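Moving the bin-packing planner off the shared lock

The bimanual cell spent most of March running one arm at a time. We have two arms on one table, and the old planner handled them by putting a mutex around the whole workspace. Whichever arm asked first got the table, and the other one held position until the first had finished its motion and released. It was safe and easy to debug, and it threw away most of the reason for having a second arm.

I replaced the lock with time-indexed reservations. The tabletop is divided into cells on a 16 by 8 grid, and each planned trajectory is swept through the grid to get a list of (cell, start, end) tuples. A trajectory is accepted if none of its tuples overlap one held by the other arm. If they do, the planner tries to delay the start, and if the delay gets too long it asks for a new path with the contested cells marked as blocked.

Ayten Polat wrote the first version of the sweep and used only the gripper and wrist. That let the elbows through. The upper links take up a lot of room over the table when the wrist is low, and two paths that look well separated at the fingertips can still meet a good way further up. The sweep now uses 13 spheres per arm, fitted by hand, projected down with a height band attached to each. The height bands matter. Without them a forearm passing high over the bin blocks the bin for the whole pass.

Cables are not modeled. Each arm's outer spheres are inflated a little on the side where the slack runs, and the wrist is kept from turning far enough to wind it. I would like something better but I have no plan for it.

Perception publishes object poses on its own clock, and this caused the most annoying bug of the lot. The planner read the latest pose at planning time, but a delayed trajectory could start well after that, when the other arm might have nudged the fruit. Serpil Duman suggested stamping every grasp with the pose sequence number and rechecking just before the descent. If the pose has moved beyond tolerance, the arm stops above the object and replans the last segment only – the approach keeps its reservation.

A partly covered object is handled differently. When a gripper is over a piece of fruit, the detector tends to return half of it with full confidence, and the centroid slides toward the visible half. Detections inside the projected gripper footprint are now frozen at their last clear pose until the arm moves away.

The replay suite has 3000 logged plans in it, and I run all of them before a merge. Sphere sweeps take roughly half of the planning budget, mostly in Python, so that part is going to C++ next.

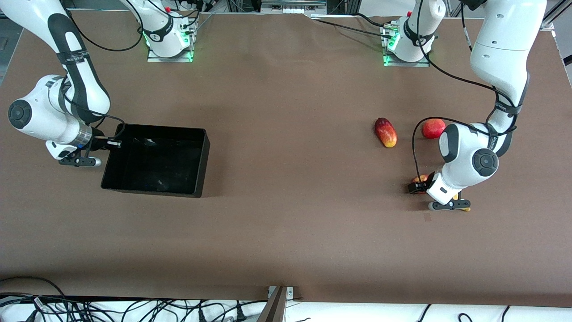 Why not plan both arms jointly, as a single system with twice the joints?

Planning time. The joint search finds better paths when both arms want the bin at once, but its worst case is too long for a pose that may go stale. Reservations give a slightly worse path quickly, and the two arms can be tested separately.

The branch is called badden-reserve until Zübeyde Türkmen finishes her review. Remaining items are the release order after an emergency stop and a log message that prints the cell index backwards.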